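Washing Habits and Water Use in Shared Student Houses
Project report, Household Studies course
Genalyn Sebastian
Supervisor: Imelda Galang

1. Background

I live in a house in Samonte Street with other students, and the idea of this report comes from our kitchen. The water bill had arrived and it was higher than the one before. One housemate said the reason was the long showers, another said it was the washing machine, which was running almost every evening with only a few clothes inside. We could not decide who was right. When I had to choose a topic for the course, I remembered this discussion.

The report is about the second explanation only. I wanted to know how students who share a house decide that a piece of clothing must be washed, how full the machine is when they start it, and if they would accept to wash together. Showers and dishes are left out.

2. What I read before

There is a lot written about washing machines and less about the people who fill them. The older texts in our library treat washing as the work of one person for a whole family. One handbook of home economics from 1977 gives a weekly plan with a fixed day for sheets, a fixed day for white clothes and a fixed day for dark clothes. The plan supposes that all the clothes of the house go in the same basket. In a shared house there is one machine, but every person has an own basket, an own detergent and an own timetable, so such a plan does not fit.

The newer texts speak more about clean and dirty as a feeling. A shirt that was worn for two hours is not dirty, but many people do not want to put it back in the closet next to the fresh ones. It goes to a chair or to the bed, and after some days it is washed because it looks bad. I found this point very useful and I made a question about it.

3. Method

I worked with 3 houses, which I call by the names of their streets: Samonte, Nemitz and Bistier. All of them have one washing machine for the whole house and no dryer. I must say clearly that Samonte is my own house, and this can have an influence on the answers of my housemates.

I put a paper sheet on the wall next to each machine during March. Every time a person started the machine, he or she wrote the program and marked the load as full, half or small. In total the sheets had 271 entries. I did not ask for names on the sheet, because in the first version I did and people in Nemitz stopped writing after two days.

After that I made short interviews in the rooms or in the kitchen. I used a form made with Firko, a free survey tool that our department recommends, and I filled it in myself while the person was talking. The questions were about the last thing they washed, the reason for washing it, and where they keep clothes that are worn but still good to use.

4. Results

4.1 How full the machine was

Of the 271 loads, 75 were marked as full. The others were half or small. I expected a better result, because in the interviews almost all the persons told me they wait for a full machine. I do not think they were lying. "Full" has a different meaning for each person, and some of them count a load as full when they have nothing more to wash.

4.2 The clothes between clean and dirty

This was the part where people had the most to say. In each house somebody described a place for clothes that are not clean and not dirty. It was a chair, a hook behind the door or, most often, the bed.
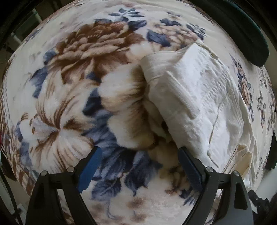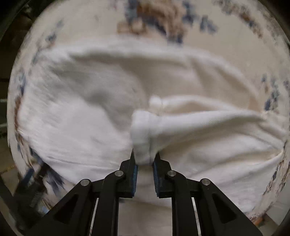
White clothing on a flowered fabric.

White clothes had special rules. Several students told me they wash a white T-shirt after one use and a dark one after two or three, also when they wore both in the same way. They are also afraid to mix white with colors, and for this reason the white loads were often very small. One student in Bistier washes two white work shirts alone, three times a week, because her café wants a clean shirt for each shift.

4.3 Washing together

In Nemitz they already tried to share the loads one time. It stopped after a red sock colored the towels of everybody. In Bistier they never tried, but they were positive about sheets and towels. Underwear was refused in all the houses. In my own house we agreed to share the white loads, with a net bag for each person so the clothes are not lost.

The detergent was a bigger problem than I had thought. People have strong opinions about the smell, and one housemate has sensitive skin and can use only a product without perfume. We chose that product for the shared loads.

5. Discussion

The results do not show how much water could be saved, because I did not measure water. Our meter is in the basement behind a locked door and the landlord did not answer my letter. I can only say that many loads were not full and that a part of them were white clothes of different people on the same day.

Another weak point is the sheet on the wall. Some people told me that they felt watched and waited one more day before washing, so a normal month could have even more small loads. I would like to repeat the study with a simple counter on the plug of the machine, but this needs the permission of the owners.

Mrs. Galang suggested that I compare the answers with the age of the machines. The one in Bistier has no short program, and there the people wait longer. In Samonte the short program was the most used, and it was used mostly for small loads. With so few houses I cannot prove a connection.

6. Next steps

The sheets and the interview form are in the department folder and other students can use them. I will ask the people in Samonte again at the end of the semester if they still share the white loads. Until now the net bags are hanging on the side of the machine, and one of them has already a broken zipper.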